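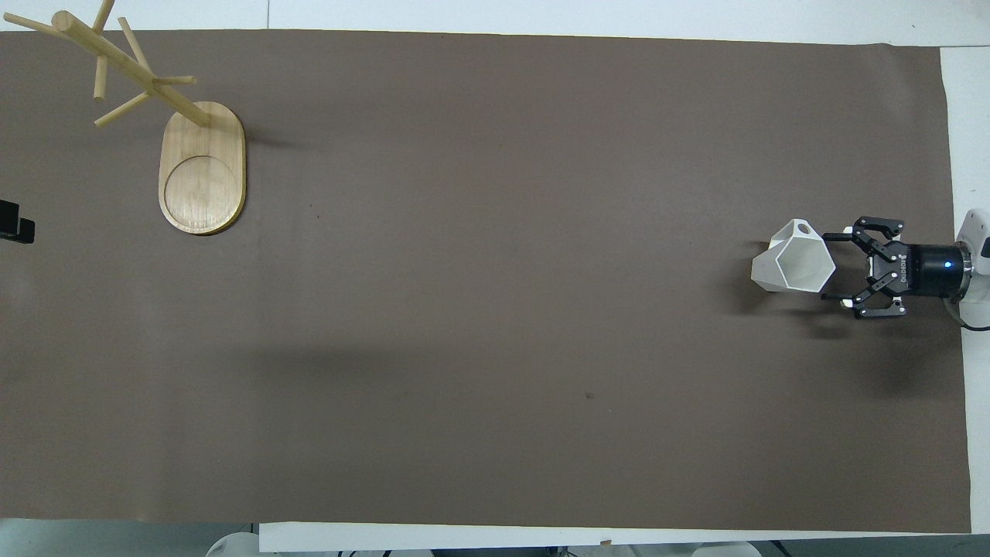

Search this site Search

Posted 08/07/2024 by Cusik

The cabinet over the sink has a usable shelf depth that suits plates and wastes everything else, so the mugs have moved out to a tree. I bought the Ladura, a six-peg model in pale wood with a recessed ring in the base where one more cup can stand.

Peg angle matters more than peg count. A handle with a small opening slides down and stops against the pole, and the body then knocks against whatever hangs below. Faceted mugs are worse than round ones in this respect: a flat side resting against another flat side tends to stick, and the corners chip first. I hang mine on alternate sides, heaviest at the bottom.

Load is the other limit. My mugs weigh 300 grams each, and with the top pegs filled first the tree tips at a light push. Filled from the bottom up, it stays put.

I lay brown paper on the table when I rearrange things. It keeps glaze marks off the white top and costs very little by the roll. The Kermani tree I had before lasted until September — one peg worked loose and glue held it for 15 days.

Next job is the saucers.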